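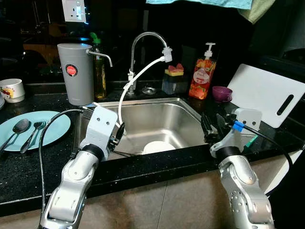
Lundavis single bowl sink, undermount, stainless
Item no. 3141
Sold by Lustthorpe Kitchen & Bath

In stock, ships from the Lustthorpe warehouse. Order before 12 noon and it goes out same day. Local pickup OK, call first so we can pull it from the rack.

Overview

One deep rectangular bowl. No divider. Brushed walls, so small scratches blend in after the first month or so instead of jumping out at you. Goes under granite, quartz, solid surface. Not for laminate tops, please don't try, we've had returns over this and we can't take back a sink with silicone all over it.

Popular with people swapping out an old double bowl. Big pans lay flat. Sheet pans fit on an angle, depends on the pan.

What's in the box

Sink
Mounting clips and screws
Cutout template (paper, full size)
Basket strainer
Care sheet

Not included: faucet, sealant, bottom grid, drain pipe. Grid is sold seperately, see Accessories. If you want the grid get it at the same time, the older grids from the Aretti line do NOT fit this bowl, corners are wrong.

Faucets and filters

Any single hole faucet works, the sink itself has no holes, you drill the counter. A high gooseneck is what we steer people to because the bowl is deep and you want room to get a stockpot under there. Countertop filters are fine too but plan your space before you drill. They want to live right by the faucet and they take up more counter than you think. In the kitchen shown here the gray filter with the red label stands to the left of the chrome faucet, spout pointing right, and there's a white hose looping down from the faucet tip into the bowl. Measure for that kind of hose if you use one — too short and it pulls.

We carry replacement hoses in white only right now. Other colors maybe August.

Install notes

Use the template. Trace it, check it twice, then cut. Granite should be cut by your fabricator, not at home with a grinder.
Dry fit first.
Clips go all the way around, don't skip the back ones even though they're a pain to reach.
Leave the silicone alone for 24 hours before you hang anything heavy off the drain. Disposal people, this means you.
Check cabinet width. Call if unsure.

Installs in the Lustthorpe area can be booked with Renato Yap, Yap Countertops. He does the cutout and the set in one visit most of the time. Book through us or direct, same price.

Care

Dish soap and a soft sponge, go with the grain. Rinse. Wipe dry if your water is hard, otherwise you get spots.
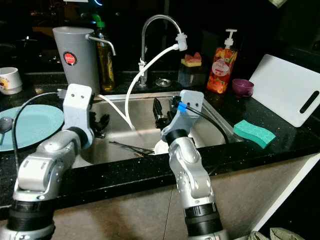

Bottom grid is worth the money if you're hard on a sink. Most scratches we see on warranty calls are from stuff dropped or dragged along the floor of the bowl, and surface scratches aren't covered. Knives, cast iron, cans. Scissors too, like the dark metal pair in the bowl here with the white dish beside them — on a bare floor that's metal on metal. The grid lifts everything up off the steel and has little rubber feet. Feet are replacable, pack of 5.

No bleach left standing. No steel wool, it leaves bits behind and the bits rust, then people think the sink is rusting.

Accessories

Bottom grid, Lundavis fit
Spare rubber feet, 5 pack
Basket strainer, replacement
White hose, replacement
Extra clip set

Warranty and returns

12 months on the strainer and clips. Limited lifetime on the bowl against leaks and manufacturing defects. Returns within 30 days, unused, in the orignal box with the template. Dented in shipping? Keep the carton, take photos, call within 2 days. After that the freight company won't talk to us.

Questions, call the counter. Phones open at 8 a.m., best time to get a real person is before 10.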